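Safe Working Rules for a Two-Arm Tabletop Cell
Project report, second semester
Author: Trinidad Bautista
Submitted 26th November

1. Why I chose this topic

Our group has used the Selau cell since October. When I joined, the rules for using it were in three different places: a page on the wall, a message in the group chat, and the memory of the older students. Some of the rules did not agree. For example, the wall page said that the arms must be parked before the front panel is opened, but the message said it is enough to pause the program. My task in this project was to collect the rules, compare them with the general principles we learned in the safety course, and write one set that a new student can follow on the first day.

I want to say clearly that this is not a certified risk assessment. The arms are small and their force is low. Still, a finger between two moving grippers can be hurt, and a bad habit learned on a small robot will go with the student to a big one.

2. How I worked

I read the course notes about guarding, stopping and reduced speed. Then I watched 6 work sessions and wrote down every time a person put a hand inside the enclosure while the motors had power. I also asked the two groups who share the cell, Gatis and Andatow, to tell me which rules they really follow. Their answers were more honest than I expected, and I thank them for this.

3. What I found

In four of the sessions somebody reached inside with the power on. In all these cases the reason was the same: a small part had moved to a place where the grippers could not get it, and the person wanted to save time. Switching off and starting again takes long, so people avoid it. I think this is a problem of the procedure more than a problem of the person.

The second finding is about cables. After many hours of movement, a cable that is not well fixed can rub on a joint or pull on its connector. Gatis checks the ties every week. Andatow had no rule for it and checked only when a motor stopped answering.

The third finding is about the overlap of the two arms. Each arm was tested alone, and the limits in the software were set for each arm alone. There was no written minimum distance between the grippers.

4. The rules I propose

Before the session: look at each cable from the base to the wrist, and replace any tie that is open or missing. Check that the mounting brackets do not move when you push them by hand. Take everything out of the enclosure that the task does not need.

During the session: keep the front panel closed while the motors have power. Only one person starts the program, and this person says it aloud first. The first run of any new program is done with one arm, then with the other, and only then with both -- always at reduced speed.
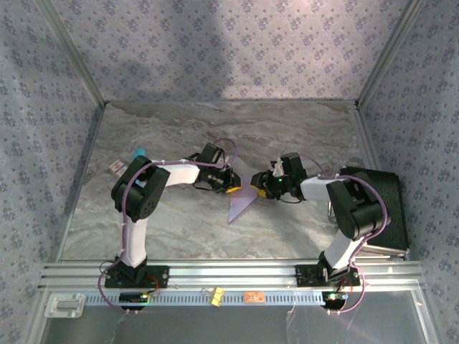
The distance between the two grippers must have a limit in the software, also when the task needs them to come close. I propose that a program which needs a smaller distance is read by a second student before it runs, and that both names are written in the log.

After the session: park the arms, switch off the power, and write in the log any stop that was not planned. "Nothing happened" is also a good entry.

5. Discussion

Evangelista, the group who will take the cell next semester, tried the rules for one week. They said the rule about the closed panel was the hardest, for the reason I described in section 3. So I added a short restart procedure with 4 steps, which is printed in the appendix. With it people can cut the power, move the part and continue without loading the whole program again.

I did not measure if the rules make the work slower. I also did not test what happens to the cables after a long time, for example after 1000 cycles. This would be a good topic for the next student -- the log should already have enough data to begin.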